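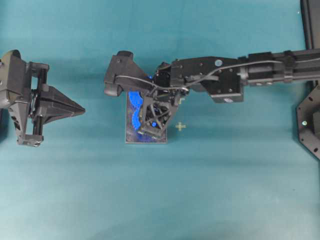
June, 9 p.m. Continuity pass on Nonus, first full day, and I'm having a lovely time with it. 331 pages of manuscript, set in 1911, two towns on opposite sides of an estuary (Prostilcombe on the west bank, Flestgate on the east) and a ferry firm called Lukoševičius that everybody owes money to. The water is the hard part. It changes color every time someone crosses it, and I wanted to know which changes were meant and which were slips. One material, several honest colors for it! So I've stopped flagging "green water" against "blue water" and only query it when two people standing side by side at the same hour disagree. That took out most of my queries in the ferry chapters.

The style sheet is now at 98 entries. Too many? I don't think so for a book with this much made-up geography, but it needs sorting. At the moment it's one long alphabetical list, so "Customs Shed (caps)" sits between "cross-tide" and "damn it (two words)". Tomorrow: split into places, people, ferry words, spelling, numbers. Keep one alphabetical copy for the proofreader.

Decisions so far, so we all do the same thing:

Lukoševičius keeps all its marks, every time, in narration. The people in Flestgate shorten it to "Luko's" in speech and that stays. Found it without the marks in chapters 2 and 5, which looks like a find-and-replace that gave up. Check the running heads too, and ask the typesetter whether the display face has the š and č in small caps. Do this BEFORE the sample pages, please.

Ferry, lowercase, unless it's the full name of the boat. Boat names in italics. Possessive s after an italic name is roman.

"The bank" is a menace. It's the riverbank, it's the sandbank, and from chapter 4 on it's also the place with the money. Two sentences can be read either way. One of them is a very good joke and I left it alone - the other I queried.

Times of day in words in dialogue, figures on notices and timetables.

Now the timetable, my favorite problem of the day. The last boat leaves Prostilcombe at 8 in the opening chapter. In chapter 6 our heroine misses it, walks to the church, has a long argument, walks back, and the bell rings 8. I drew the whole evening out on squared paper, and moving the bell fixes everything with one word changed. I've offered that as a suggestion and put the drawing in the folder. If the author would sooner move the boat, four other places have to change, and I listed them on the back.

Tides I am less sure of. High water is mentioned on two evenings running at the same time, which it shouldn't be, even on an invented river. It would be easy to nudge the second one later, and the mud would then be showing when the letter is dropped, and I think the scene would be better for it! But that's my taste getting in, so the query just says what the problem is. Reread my wording in the morning before it goes.

Something I'd like to try on the next job. I read chapter 3 with all the dialogue covered, only the narration, to see how much of the town I got. Loads! The slip, the rope store, the smell from the maltings, who gets served first in the shop. Then I did the same with a Flestgate chapter and there was hardly a street in it. It may be deliberate, as we only ever see Flestgate through visitors. Worth one line in the cover letter, kept light.

Still open:
- does "west-bank" take a hyphen before a noun (I say yes, the author wavers)
- age of the younger brother, chapters 1 and 7
- is the maltings still working in 1911 or already shut
- who has the hand-drawn map, and which version

Got as far as page 140. Chapter 5 from the top tomorrow, after the list is split.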